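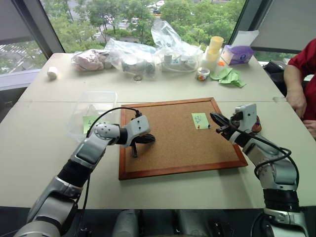
How do you keep a cork board from bowing once it's up on the wall?

Let it sit in the room for a couple of days before you hang it, and fasten it at all four corners instead of dangling it from one wire at the top. Cork and the backing behind it take up moisture at different speeds, so a board that comes straight out of a cold garage and onto a warm kitchen wall is going to move on you.

Posted by carys_powell, 27 November 2018

-----

mapleporch wrote:

Thank you for this, Carys, I wish I'd read it in September! I bought a big Gridholm board for the hallway, the one for school notices and the dentist cards and all the takeout menus we never look at, and I hung it the same afternoon I brought it home. By Thanksgiving the middle stood out from the wall far enough that my son was hiding gum wrappers behind it. Is there any saving it, or do I start over?

-----

carys_powell wrote:

Oh, don't start over yet! Take it down, lay it face down on a clean floor with an old sheet under it, and put your heaviest books over the bulge. Mine took 13 days, and I'll admit I peeked more than I should have. Then screw it up at the corners, and if it's a wide one add a bit of double-sided foam tape in the middle. Do tell us how it goes.

-----

Wenjie Shao wrote:

I'm going to disagree a little, and I hope you'll take it kindly, because I've enjoyed your posts for years. Please don't screw all four corners down tight. My father framed pictures for a living and he always left the bottom two a bit loose, so the wood could shift with the seasons. Pin it everywhere and the miters open up instead. I have a Rinau board over my desk with gaps you could slide a dime into, and I did that to it myself before I learned to listen to him.

-----

carys_powell wrote:

Well, that's fair, and your father would know better than I do. I've only ever had trouble with the cork and never with the frame, but our house is very dry all winter, so maybe I've been lucky. Loose at the bottom, then - I'll try it on the next one.

-----

tuckahoe30 wrote:

Am I the only one who thinks the foam tape is a terrible idea? I used it in a rental and it took a strip of paint with it the size of a bookmark. Two little felt bumpers would do as well and come off clean.

-----

mapleporch wrote:

It's under the encyclopedias now, so at least they're finally being used for something. I'll go with corners at the top, loose at the bottom, and felt (sorry Carys, we just painted that hallway). I'll post again once it's back up.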